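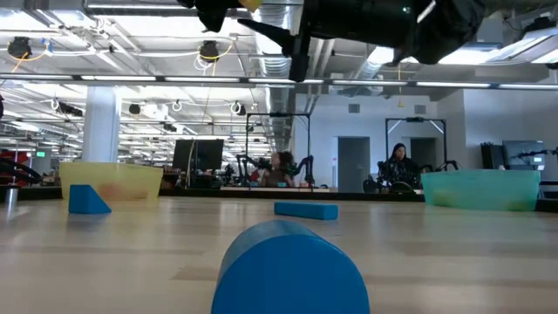
Foam building blocks are oversized play and teaching blocks cut or molded from plastic foam. They are lighter than wooden blocks of the same size and make little noise when dropped. A basic set is made up of simple solids, such as the rectangular block, the triangular wedge and the half-cylinder, and many sets come in a single color, often blue. Larger sets add arches, cubes and full cylinders. The half-cylinder is used flat side down as a hill or bridge top, and two of them placed together form a column.

Materials

Most blocks are made of EVA or polyethylene foam. EVA is the softer of the two and takes color evenly. Polyethylene is stiffer and keeps its edges longer, but it dents under a fingernail. Both kinds have closed cells, so water stays on the surface. Old blocks tend to go chalky at the corners.

Sets

The Zorkitz starter set has 16 pieces, and the full set has 60. Batum sells the same basic shapes in a smaller size, along with a plastic bin that holds 35 blocks. Pieces from the two makers do not line up well, and mixed towers lean. The Kwon wedge has a shallower slope than either and is mostly sold by itself as a ramp.

Use and storage

Blocks are used on the floor or on a low table. Tables with a raised edge are sometimes preferred because half-cylinders roll when they land on the curved side.
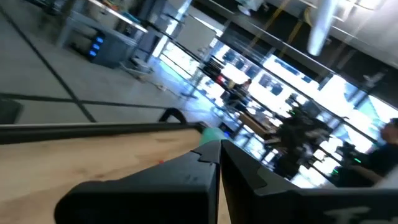

Light wood tabletop with a black rim along its far edge.

Sorting by shape is a common cleanup activity. Translucent bins let the contents show through the walls, and some classrooms give each shape its own bin color. Blocks are wiped with mild soap and air dried. They should not be kept under heavy objects, which leave marks that take days to fade, or next to a heater.

See also: Gusen blocks; Unit block; Soft play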